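Fudus Tabletop Oil, 500 ml: a second coat of doubt

Reviewed by Cormac Dolan, January 2018
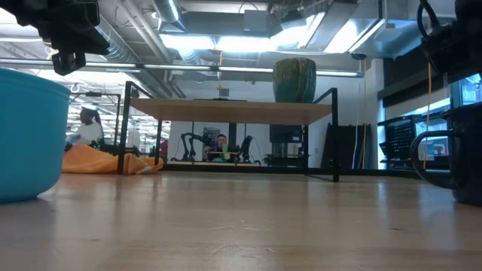
Fudus makes one claim for its tabletop oil that I wanted to test more than any other, and it's printed in the biggest letters on the can: "one coat, no glare, no streaks." I have been finishing and refinishing tables for a long time and I've read that sentence, or one like it, on a lot of cans. Every maker of a wipe-on finish says its product dries flat. Most of them are photographed from straight overhead under a big soft light, where a puddle of syrup would look flat. Get your eye down low and look along the top toward the lamps and you learn more. The pale tabletop with the turquoise bowl on it shows the sort of thing I mean, with the overhead lights lying across the wood in soft streaks. You can live with that. Plenty of people like it. But a can that promises no glare shouldn't leave you with more of it than you started with.

I bought mine at Buckley, the hardware store on the county road, for $44. That is a lot of money for a can this size. The older Fudus oil cost less and came in a larger can, and the clerk told me the old one had been dropped in October. He also told me the new one was "basically the same stuff." The label says it's a completely new formula. One of them is wrong, and I have my guess.

I tried it on three things: a maple desk top, a pine bench, and an offcut of oak I keep for this purpose. All three were sanded to the same grit and wiped down. I followed the directions the first time through, which meant flooding the surface, waiting 13 minutes, and wiping off whatever was left. Why 13 I have no idea. It has the sound of a number picked to look like it came out of a laboratory.

The oak took it well. The grain came up, the color went a little warmer, and by the next morning it felt dry. If you only ever work in oak you can stop reading and go buy it, though I'd still wait for a sale.

The pine was blotchy. Pine is always blotchy, so I won't hold that against the oil too hard, but the can does say "even color on all softwoods" and that is just not so. I got dark patches by the knots and a pale stripe down the middle where I had wiped, I suppose, a little more firmly than elsewhere. A second coat made the dark patches darker.

Maple was where I really lost patience. It's a tight wood and it doesn't drink much, so most of what you flood on has to come back off again. I went through four rags. After a day it was still tacky at one end, and once it had dried there was a shine on it that I'd call satin if I were being kind. From across the room it looked fine. From a chair, with a window in front of me, I could see every pass of the rag. I ended up knocking it back with a gray pad and a little of the same oil, very thin, and that did fix it. The directions don't mention doing this.

Then there's wear. The can promises protection against "up to 2,000 wipes," and I'd like to know who did the wiping and with what. I wasn't going to do it. What I did do was leave a wet glass on the maple overnight, which gave me a white ring that faded by lunch, and a spoonful of coffee on the pine, which gave me a brown mark that is still there. Lemon juice did nothing to any of them. Hot mug, faint ring, gone with a rub of fresh oil. For an oil finish those are ordinary results. They'd be perfectly good results for something at half the price.

The smell is mild, I'll give them that. The cap is terrible. It's a plastic thing that you squeeze and turn, and once there's oil on the threads you can squeeze it all you like. I had to use pliers by the third day.

For comparison I did the back side of the oak with Tranmont Wood Oil, which I've had on the shelf for years and which makes no promises at all beyond "for interior wood." It took longer to dry and smelled stronger. A week later I turned the board over a few times in the light and had trouble remembering which face was which until I looked for my pencil mark.

So what is the extra money buying? Faster drying, on oak at least, and less smell. If you have to finish a kitchen table and eat at it the next day, that might be worth it to you. The no-glare business I don't believe, and the one-coat business holds up only if you're not fussy.

I've still got a third of the can. It'll go on the workbench, where I don't care about the shine.

Two and a half stars.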